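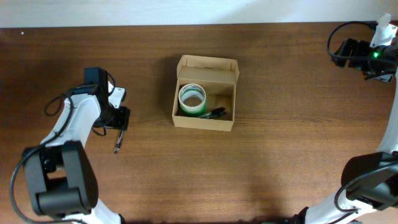 The packing box as it is now: tape and two markers.

Search this forum Enter keyword or member Go Advanced search

Moving house > Packing and labelling
Thread: One small box only for the tape and the pens

fennel_and_rust
Posted April 16, 2022

Good morning to all. We are moving from Esham to Prostdale and I would like your opinion on a small matter. My last move was a disaster of lost things. I did not lose them in the lorry, I lost them in my own flat, while I was packing. I bought the same tape three times. When I unpacked, I found one roll in a saucepan and another in a bag of winter hats.

So this time I have decided that one small cardboard box is never packed. It stays open on the table and its only work is to hold the tape and the markers. When I finish with the tape I put it back in the box, also if I need it again one minute later.

My questions are:

Is one roll in the box enough, or do you keep a second one beside it?

Do you use the coloured tape for closing the boxes, or only as a sign for the room? My roll has green tape on it and I have ordinary brown ones in the cupboard.

And should I cut off the lid? It stands up at the back and I am not sure if it is useful or if it will annoy me after two days.

Thank you in advance.

marrowbone
Reply 1

I do almost the same but with an old biscuit tin. Two rolls always. When the first one is finished it is always in the middle of a box with the bottom still open, and then you hold it closed with your knee and shout for somebody.

Don't cut the lid. When you carry the box to another room you fold it over and nothing jumps out on the stairs.

tidewrack
Reply 2

I don't agree with a box on the table, sorry. The table is in one room and you are packing in all the others. You will walk there and back the whole day. I use an apron with a big front pocket, the marker in the small pocket and the tape on my wrist like a bracelet. A wide roll goes over the hand without any problem, unless you have big hands like my brother.

On colours: I tried it once, every room had its colour. By the evening we had finished the colour of the kitchen and the kitchen was not finished. After that we wrote "kitchen" on the boxes, and everybody can read "kitchen".

fennel_and_rust
Reply 3

@tidewrack I understand this, but I carry the box with me! The table is its home for the night and for the meals. It is light, I take it under the arm. The apron I tried, and I sat on the marker with the cap off. It was a pale sofa.

@marrowbone Thank you, the lid stays then.

About the colour I am still not decided. In the new house my parents will help to carry, and my mother does not read English easily. A green line on the box and a green line on the door, this she can follow without asking me each time.

Osprey_Lane
Reply 4

Then you have answered your own question. Colour is good if the people carrying can't read the label, or don't have time to read it. The movers don't stop to read small handwriting either.

But please use the coloured tape only as a strip on the corner and close the box with proper packing tape. Many of the thin coloured ones are made for marking and they let go when the box is heavy. I don't know which type you have, you must test it. Put a strip on cardboard, leave it one night, and pull. If it takes some paper with it, it is strong.

Put the strip on the side, please. A box with a sign on the top has no sign any more when another box stands on it.

kettlewright
Reply 5

We moved last October with Mitsotakis-Vlachou and they gave us a sheet with their own rules. I kept it. The part on labels said to write on two sides and the top, the room first and in capitals, then the contents in small letters under it. I thought it was too much. In the new place the boxes were turned in every direction and I was glad of the second side.

Two markers is right by the way. One is always drying out or is in the hand of a child.

tidewrack
Reply 6

If I write on two sides and the top and put also a coloured strip, when am I packing? I packed a whole flat with one word on each box and we found everything in a week.

kettlewright
Reply 7

How big was the flat?

tidewrack
Reply 8

Small, I admit it.

Plum_Harbour
Reply 9

I am on the side of the numbers. Each box has a number and I have a notebook with what is inside. No "bedroom", no "jewellery", nothing that tells a stranger which box to take. We had our boxes in a shared corridor for two nights and I slept better with only numbers on them.

The notebook lives together with the tape and the markers, so fennel_and_rust, I would say your box is missing one thing. There is space in it for a small notebook, I think.

marrowbone
Reply 10

And when the notebook is lost?

Plum_Harbour
Reply 11

It is not lost, it is in the box with the tape. This is what the thread is for :)

(I also photograph the pages each evening, so it would be only one day of work.)

Osprey_Lane
Reply 12

Numbers alone are hard on the helpers. They come to you with each box and ask where it goes. You could put the number and the coloured strip together. The strip says the door, the number says the contents to you only.

fennel_and_rust
Reply 13

I like this very much, the strip for the room and the number for me. I will put a notebook in.

One more question about markers. On the Usora boxes that my neighbour gave me the surface is a little shiny, and what I write on them comes off on my fingers. On the plain cardboard it is perfect. Do I need other markers?

kettlewright
Reply 14

Wait a minute before you touch it, or two minutes if the room is cold. If it still comes off, put a piece of white paper tape and write on that. Masking tape works too and you can remove it later if you want to give the boxes to the next person. My markers all write well on masking tape.

Also keep the markers lying down, as you have them in the photo. When I kept mine standing in a cup with the point up they wrote grey after some days. Perhaps they were simply old.

saltbinder
Reply 15

May I ask why there is no cutter in the box? Or scissors? I see tape and markers and nothing for cutting. Do you tear it with the teeth?

fennel_and_rust
Reply 16

With the fingers when it wants, and with the kitchen scissors when it does not want. The scissors are in the kitchen drawer and I know they should be in the box. I was afraid to put something sharp where everybody puts the hand without looking.

saltbinder
Reply 17

Children's scissors with the round ends. They cut tape very well and cost very little. A dispenser with teeth is quicker, but it bit me more than once and it would fill your whole box.

And fold the end of the tape over each time, a small triangle. Otherwise you spend half of your life looking for the end with a fingernail.

tidewrack
Reply 18

The triangle, yes. Here we all agree at last.

I still think that you will forget the box in the bathroom on the second day.

Plum_Harbour
Reply 19

How much tape do people use for a normal house? The shop told me to take a pack of 3 rolls and I have no idea if this is little or much.

kettlewright
Reply 20

It depends on how you close the bottoms. I make one strip along the middle and two across, and my wife makes only the one along the middle and says I am building a ship. We finished the pack and had to buy one more roll on the last evening, at the petrol station, for a price that I will not write here.

For books do the strips across, please. For cushions one strip is enough.

Osprey_Lane
Reply 21

Buy more than you think, most shops take back the closed rolls if you have the receipt. Keep the receipt in the same box :)

fennel_and_rust
Reply 22

A short report after the first days, for those who were kind enough to answer.

The box has now also the notebook and a pair of round scissors of my niece. I made the test of Osprey_Lane with the green tape: after one night it came away clean, no paper on it. So it is only for the strips, and the brown closes the boxes. Green is the kitchen, for the bedrooms I still have to buy another colour.

And tidewrack, I must confess that I left the box in the bathroom. It was on the washing machine for one whole afternoon, under a towel. I looked for it in all the other rooms.

tidewrack
Reply 23

I say nothing. The apron is still a good apron.

marrowbone
Reply 24

Write something big on the outside of it, so that the helpers don't close it and carry it away on the last day. This happened to my tin. We opened it in the new house, with the scissors from the neighbour.

fennel_and_rust
Reply 25

I will write DO NOT PACK on all four sides, this evening. Does somebody have an opinion on wrapping plates in newspaper, or should I open a new thread for it?

Osprey_Lane
Reply 26

New thread please, that one will be long.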